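How to Clean a Front-Loading Washer That Smells Like a Pond
By Fatima Kruger
Posted May 31, 2024

A front loader is a wonderful machine. It uses less water than the old top loader, it spins like it has a plane to catch, and after a year or two of faithful service it makes your bath towels smell like something a heron would stand in.

Mine got there in eighteen months. I blamed the towels. I blamed the detergent. For one unfair week I blamed the dog. Then I peeled back the rubber at the door and found a gray paste, a hair tie and most of a receipt, and the dog got an apology.

Set aside an afternoon. Most of it is waiting for the washer to do its part, so pick a day when you have a book going.

What you'll need

White vinegar, the cheap gallon kind
Baking soda
An old toothbrush that will never be a toothbrush again
Two or three rags
A shallow pan (a baking sheet with sides works)
An old towel for the floor
A flashlight
Rubber gloves, if you have feelings about paste

Please don't mix the vinegar with bleach. If your manual tells you to use bleach or a washer tablet, do that on a different day and leave the vinegar in the pantry. Some manufacturers don't want vinegar on their seals at all, so look yours up first. I know you don't have the manual. It's online.

Step 1. Empty it, and I mean look

Turn the drum by hand and check for the lone sock. There is a lone sock. Run your fingers around the inside of the drum near the front, where baby socks and bra hooks like to hide.

Step 2. Do the door seal

Open the door as far as it goes and lay the old towel down in front. Gently pull the lip of the rubber toward you and shine the flashlight into the fold. Start at the top, where it's merely dusty, and work down to the bottom, where the water sits and the coins retire.

Wet a rag with equal parts vinegar and water and wipe the whole fold. Use the toothbrush on whatever stays put. Don't use anything sharp, and don't yank. A seal can be replaced, but the man who came out for my sister's sighed for the entire visit and charged for it.

If you find black spots that won't lift, lay a vinegar-soaked rag in the fold, go away for half an hour, then scrub again. Mine took two rounds. A few faint spots are still there and we have agreed to ignore each other.

Wipe the glass too, on the inside, where lint dries into a kind of felt.

Step 3. Pull the detergent drawer

Most of them slide out to a stop and then need a tab pressed down. I spent ten minutes pulling on ours before reading the word PUSH, which was molded into the tab in letters the same color as the tab. Soak the drawer in hot water in the sink. While it soaks, look up into the empty slot with the flashlight. I'm sorry. Scrub that as well, including the ceiling.

Step 4. Drain the filter

There's usually a small hatch low on the front. Put the pan under it before you open anything. Turn the cap slowly, let the water run out, close it, empty the pan, repeat. It's always more water than the pan holds. Take the filter out, rinse it, pick off the fuzz, and feel inside the opening for pennies. Screw it back in firmly, and then check it again before you walk away, unless you were planning to mop.

Step 5. Run it hot and empty

Two cups of vinegar in the drum, hottest cycle, no clothes. When that's done, half a cup of baking soda in the drum and run it hot again. Then give the seal one last wipe with a dry rag.

Step 6. Leave the door open

This is the cure, and the rest was cleanup. A closed door keeps the damp in, and damp is what the smell lives on. After the last load of the day, wipe the fold and leave the door standing open. 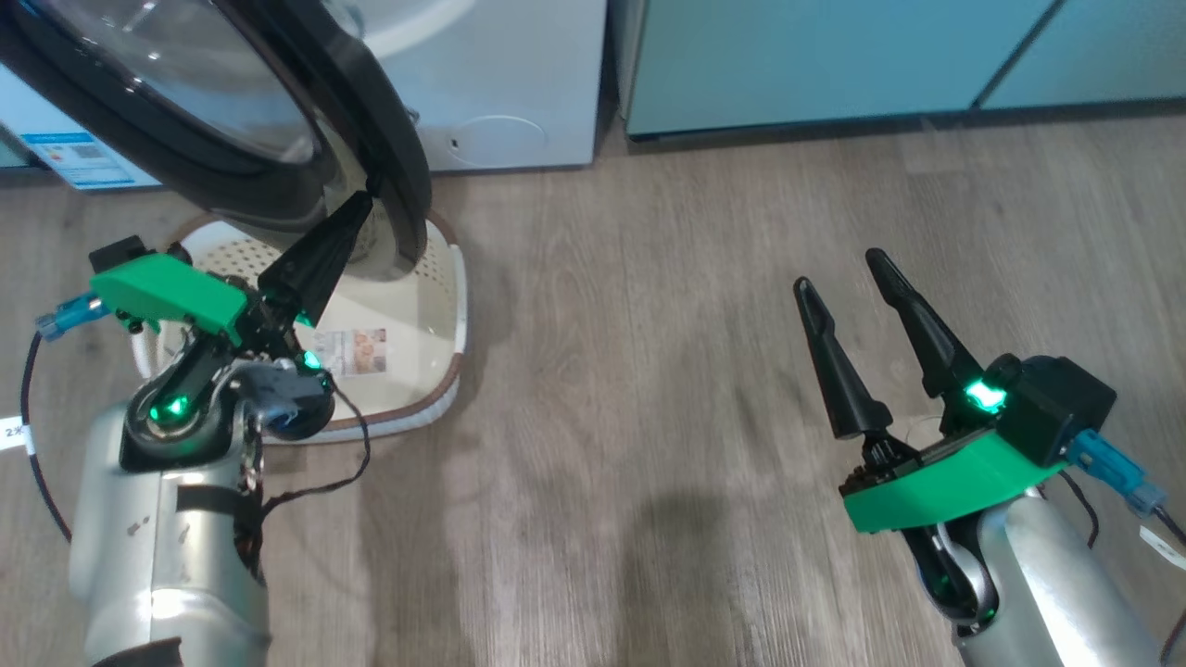

Washer door open, rubber rim in easy reach.

If you have small children or a cat with ambitions, propping it wide isn't safe. Dry the inside well, leave the door open only while you're in the room, and shut it when you go. Check the drum before every load in any case.

Keeping it that way

Use less detergent. The line on the cap was drawn by people who sell detergent. I dropped to half of what I'd been pouring and the clothes have yet to complain.

Go easy on fabric softener, which coats everything it meets. Don't let a finished load sit overnight (I do this constantly, so take it as advice from a sinner). Wipe the seal weekly, wash the drawer monthly, and do the filter every 3 months or whenever the washer starts making a noise like a maraca.

My neighbor Märta Bakke read a draft of this and wants it known that she has dried her seal after every single load for years and has never smelled a thing. Her towels are lovely. I'll be doing mine again in July.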